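Open day at the Drandmont training lab
2024-04-09
By a staff writer
Print this page | E-mail this page

Drandmont opened its robot training lab to visitors for one afternoon, and I went along to see how examples are gathered for a machine that has to learn kitchen jobs.

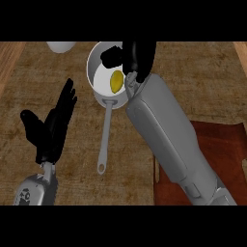
One visitor wanted to know why anyone would spend months on simulated pans when there is a real kitchen down the corridor, and said that a program trained on drawings would surely come unstuck the first time it met a greasy handle. Our guide said this was a fair worry. The lab does both kinds of recording, and the simulated runs are used first. A person wearing tracked gloves moves the two arms on the screen, and the computer stores the position of every joint along with the view the learning system will get. If a run goes wrong, it costs a press of a key and a fresh start.

The saucepan task is one of 42 in the present set. It is harder than it sounds. The operator has to bring a black hand in over the rim of a white pan with a yellow, oval piece of food in it, and the fingers hide part of what the operator needs to see. New operators tend to bring both hands in together and get them in each other's way. They are now told to send one hand in first and keep the other well back until it is needed.

The target is 400 accepted runs for each task. Accepted means that a second person has watched the run and passed it. Runs with long pauses are thrown out, and so are those where the hand passes through the side of a pan, a fault in the simulation that the team has been chasing since December. The software is called Jernodov and was written in the building. The gloves come from a firm called Tang, and two pairs were away for repair when we visited.

Visitors could have a go. I sat down at the second desk and spent my turn trying to lift a pan by its handle. The gloves are light but you feel nothing when the fingers close, so you have to judge it by eye. My run was marked as rejected, and I was told that most first attempts are.

In the next room we were shown the store of recordings. The screen gave a total of 1,502 for the week, covering all tasks. Each one carries a short line of plain text saying what was being done, typed by the operator. Waltus, which pays for part of the work, wants these lines checked by hand, and that takes up most mornings.

The tour lasted 2 hours, with tea at the end. Parking is at the rear of the building and the lift was out of order. Another open day is planned, but no date was given.

Print this page | E-mail this page

This site uses cookies. By continuing to browse you agree to our use of them.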